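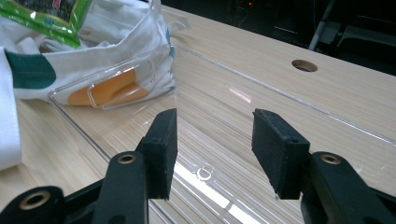 Skosthorpe Robotics Club » Student projects » Packing task, where we're at

wutovari_kid
11/19/19
OK so an update on the packing project for anyone who missed the meeting. We're doing the whole thing with the hand-held gripper first, then training on the recordings. Goal is 1000 good demos by January and we have 278. I did a bunch of pickups into the clear tray and my wrist hates me. Question for the group — do we keep the clear tray or switch to something solid colored? I vote switch. The glare off the bottom is awful, you get this long white streak, and you can see the wood grain right through it.

Morena Pellegrini
Keep it! If we only ever train on an easy tray we'll have a model that only knows the easy tray. The judges at Folarer bring their own stuff and I bet you some of it is see-through. And the clamshell package is clear too, so are you going to paint that one?

wutovari_kid
No, but one hard thing at a time would be nice. I'd do the first 1000 on something solid and then mix the clear one in.

grumblebot
I'm with Morena on this. Last year my team did the "easy first" plan and ran out of time before we ever got to the hard part. We ended up with 1194 demos of basically the same thing and it fell apart the second somebody moved the bin.

Santeri Pelkonen
Can we talk about the finger pads before the tray? The right one is looking worn at the lower corner. If we swap pads halfway through, half the data has one kind of pad in it and half has another. I'd rather change both now while we're only at 278.

Morena Pellegrini
It's a little fraying, Santeri. The gripping face is what matters.

Santeri Pelkonen
Until it isn't lol. I have spare foam at home, I can bring it.

farina_fan
New here, sorry if this is dumb, but does the tote bag stay on the table while you record? I've been moving it out of the way every time.

wutovari_kid
Not dumb! Leave it, we want some clutter. Just don't put it in the same spot for every run.

grumblebot
Also 1000 is low. I'd plan on 3000.

wutovari_kid
Then you're holding the gripper for the other 2000, see you at the next session.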